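グリッパー3種、箱の中身で比べてみました

3月に入ってから、うちの実験室はずっとグリッパーの比較をやっています。
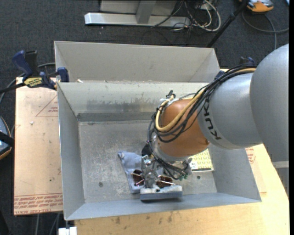 候補はFlillskaの2本指、Hikentの吸着式、それにPokumの複合タイプの3つ。どれもカタログだけ見ると何でもつかめそうなんですよね。なので今回は、布とか本とかサングラスとか、形も硬さもバラバラな日用品を金属の箱に入れて、片っぱしから取らせています。ピックの試行は今のところ合計1,355回。私、途中から数字を見るのがちょっと楽しくなってきました!

担当のOvidiu Mocanuさんいわく、差が出るのは箱の壁ぎわだそうです。真ん中ならどれも大差ないのに、壁に寄った途端に指の太さが効いてくるとのこと。吸着式は布が苦手で、これはまあ予想どおり(でも薄い本は速い)。

制御まわりはMulugeta Tufaさんが見ていて、コントローラーをShiferawに替えた構成でも同じ試験を始めたところです。条件ごとに300回ずつ、残りはあと6条件。ケーブルの取り回しで毎回もめるので、手先の交換だけはもう少し楽にしたいなあ。

結果の表は全条件が終わったらこのページに載せます。試してほしい品物があれば、実験室のポストにメモを入れておいてください。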